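Notebook, bench 2
22 June 2024
Kiss arm kit from Pellside, review unit, day 3

Kit came as two arms plus the white gripper mounts and printed fingers. Maj-Britt wants a yes or no on buying before the Honby order closes. Price quoted is 600 per arm, fingers extra.

Picked up from yesterday with the cable routing. The manual has you run everything through clips on the links, but the clips are not in the box. Dénes says Bonumo had the same complaint in March and used cable ties. Ties it is. They hold, but they have to come off if you want to swap a servo, so count that against the kit.

Test for today: pick the cloth off the table, move it toward the container, let go. 50 tries at the default speed, then 50 at half. 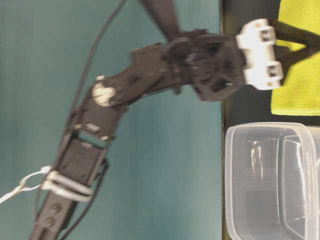 Arm over the cloth, container next to it. White ties around the servo block.

Default speed: 13 misses. Most were the fingers closing above the cloth and coming up with nothing. Lowered the approach height a little after the first batch and ran the half-speed set with that. Better, but I changed two things at once, so the numbers can't be compared. Redo default speed with the new height.

Elbow has slight play when the arm is stretched out. Tightened the bolts, no change. Asked Pellside whether the bearing is a stocked part. No answer yet.

Checked finger alignment through the wrist camera with the fingers nearly closed. There is a narrow gap between the two, and I can't get rid of it in software without the servo buzzing. Fine for cloth. Would matter for paper or thin wire. The camera also gives up the lower half of its view to the fingers, so anyone training on it should plan for that. Dénes would like a steeper mount angle; the bracket has only the one position.

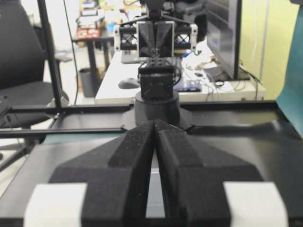
To do
- Default speed again, 50 tries, new height
- Ask Pellside for clips and a price on spare fingers
- Dénes to sketch an angled camera bracket
- Write to Maj-Britt. Leaning yes for one pair if the elbow part can be had, otherwise wait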